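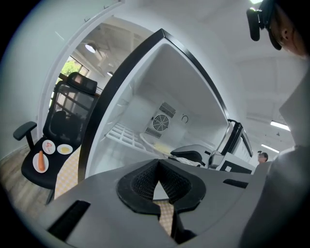 8/17/18, Hollis room, notebook for the Plernari project

Fridge day! I've been looking forward to this one since February, when Howard Goodall first wrote "put stuff in a fridge, take stuff out of a fridge" on the whiteboard and everybody in the class went "oh, easy." Well. I'm writing this up while it's all still in my head, so excuse the order, it's going to jump around.

Setup first, so whoever runs the next session can put it back the same way. Fridge open. Plate on the floor of the compartment, just past the wire rack. The other plates wait on the office chair, pulled up on the left side of the fridge, and the carrot gets its own plate nearest the front. I know the plan on paper says side table. The side table is too high and whoever's holding the grippers ends up with their elbows up by their ears, and Sandra Rudd said (rightly) that anything recorded with elbows like that is going to look ridiculous when Harura tries to copy it. The chair seat is a much nicer height. The only trouble is that it's a chair, and it swivels, and if you nudge the armrest the whole table goes for a little walk. Jam something under the casters before you start. I used a rolled-up sweatshirt, which worked okay.

We've got both Sandras on this now, by the way, so from here on it's Sandra R. and Sandra E. in the notes. Sandra E. (Ellwood) moved over from the line-follower team on Monday and she's already better with the hand grippers than I am. It's a little annoying! She says it's from years of using kitchen tongs. She holds them really loosely and lets the fingers settle on the thing before she squeezes, and I tend to pinch at it like I'm picking up a bug.

What we did in the morning. Warm-up with no food, just open and close, reach in, reach out, so the head camera and the grippers could all get their start-of-session check. Leanne wants the check done facing the doorway side of the room and then turning slowly to the fridge. I forgot the slow part the first time and had to start over. If you turn fast the tracking gets lost somewhere around the fridge door, I think because that side is mostly black door edge and then a big white box with not a lot going on in it. There's the fan cover and the vents at the back, and that seems to be what it hangs on to. Leanne Clegg's theory is that we should stick some kind of pattern inside the fridge. Howard's theory is that nobody's kitchen has a pattern inside the fridge, and we should learn to turn slower. I'm with Howard on this, but I'd like to see it tried once.

Then the real task. The way I've got it written down:

start with hands outside the fridge, both grippers open
left reaches to the chair, picks up from a plate
carry across, keep it low, don't swing
set it on the plate in the fridge
back out without touching the rack
hands outside again, pause, call "end"

Simple list. The fourth line is where everything goes wrong. You can see the plate fine until the moment you need to see it, and then your own gripper is sitting right in front of it. From where the gripper camera is, the notch between the fingers gives you a little slit to look through and the rest is gray housing. So you aim with the slit. It's a skill. I'd compare it to parking a car with somebody else's mirrors. Wayne Bellamy kept telling people to look with their heads and trust their hands, and that's good advice for the person, but the hand cameras don't get the head's view for free, and if the hand camera can't see the plate at the moment of letting go then I don't know what Harura is supposed to learn from it. I've put this down as a question for Howard. He did say the training uses all the views together. I'd still feel better if the plate stayed visible longer.

Things to try for that: come in from the right side with the other gripper steadying the plate, so the placing hand can come down at more of a slant. Sandra R. did it this way a few times at the end and it felt better to watch, anyway. The second gripper does have to stay out of the way of the door edge, and with two of them in there it gets crowded fast. You end up kind of folding your right arm in. My shoulder is telling me all about it tonight.

Count for the log: nine clean runs kept, which sounds terrible for a whole session when the goal for the semester is 100, but remember a lot of today was figuring out the chair. Leanne says the ones we kept are good ones. I asked her to be picky. Last term's group was not picky and we all know how that went (the spoon drawer, enough said).

The cloth. Okay, so there's a disagreement about the yellow and white checkered cloth. I like it. It's cheerful and the checks are easy for the tracking to find, and I had Leanne check that and she said yes, the session held together better with it in view than without. Wayne doesn't like it, and his reason is a fair one: if every run we ever record has that cloth in it, the model might decide that the cloth is what a fridge task looks like, and then it walks into somebody's kitchen and goes looking for a picnic. So for next time, some runs with it and some without. Please write down which! I didn't start writing it down until after lunch, sorry, so the morning ones will have to be sorted by watching them.

Fingers and pads. We swapped the finger pads on both grippers before lunch. The old ones had gone smooth at the tips and the carrot kept rolling out. The carrot is by far the hardest thing to pick up, if you get it lying lengthwise the fingers want to close along it and it squirts out the end. Turn your wrist first, then close. I must have said that out loud fifty times. The new pads are cut from the Flatex sheet and they grab well, but they're thicker than the old ones so the fingers don't close all the way now. Doesn't matter for food this size. It'll matter a lot if we go on to grapes or anything thin, like the edge of a plate. Sandra E. wants to cut the next set with a taper. She's drawn it on the inside cover of this notebook, go look, it's a good drawing.

One thing about the pads, the glue needs longer than I gave it. The left one crept sideways during the afternoon and I didn't catch it until Sandra R. asked why my gripper had an overbite. I pushed it back and carried on, and the runs after that should be fine, but I've marked the one before it with a question mark. Glue overnight next time. I know it says so on the tube.

Noise, light, other people. The room was busy and that's okay, Howard wants people in the background. He was pretty firm about it. If we shoo everybody out we get a data set of a very lonely kitchen. But I'd ask that people not talk to the person recording in the middle of a run, me included, I'm the worst for it. Overhead lights stayed on all day, blinds left alone. I noticed my own shadow falling across the chair plates when I leaned in from the front, so stand a bit further to the right than feels natural.

The head rig is getting heavy, or my neck is getting weak. After a long stretch the strap slips back and the camera ends up looking at the ceiling instead of the plates. Leanne caught it on the monitor twice and called out both times, which saved us, but that only works if she's sitting there. I'd like to swap wearers more often. My suggestion is a swap every time the food gets changed, so it's easy to remember and nobody has to watch a clock. Sandra E. said she'd happily wear it longer. Sandra E. has been here less than a week!

Mistakes, so that they're in writing:

Started a recording with one gripper still paired to the other bench. Lost that run, all of it.

Called "end" while my hand was still inside the fridge. Did this more than once. Wayne has threatened to put a bell on me.

Labeled an evening folder as morning. Fixed it, told Leanne, she had already noticed.

Put the lid of the gripper case down on the calibration card and then spent ages looking for the calibration card.

To do for the next session. Pads with the taper, glued the night before. Something better than a sweatshirt under the chair, Wayne thinks he's got a pair of rubber door wedges at home. Cloth and no-cloth runs, written down as we go. Try the two-handed version properly, with the right gripper on the plate rim the entire time, and see if Howard thinks the views are better. Also taking food out, since so far we've only put it in, and I keep being told that out is harder. I can see why, you're lifting off a plate that slides when you touch it and there's nothing behind it to push against.

And I want to try the wire rack as the target. Sandra R. says no, not until we've got the floor of the fridge down cold (she meant the pun, she waited for me to laugh). She's probably right. A plate on those bars is going to wobble and the fingers could catch between them. But it's where people put things in a fridge, so we'll have to get there before the end-of-term demo.

Batteries are on the charger, both grippers in the case, head rig on its hook. Recordings are copied to the Harura drive and Leanne has the second copy. The food went in the trash except the carrot, which Wayne took home, and I didn't ask.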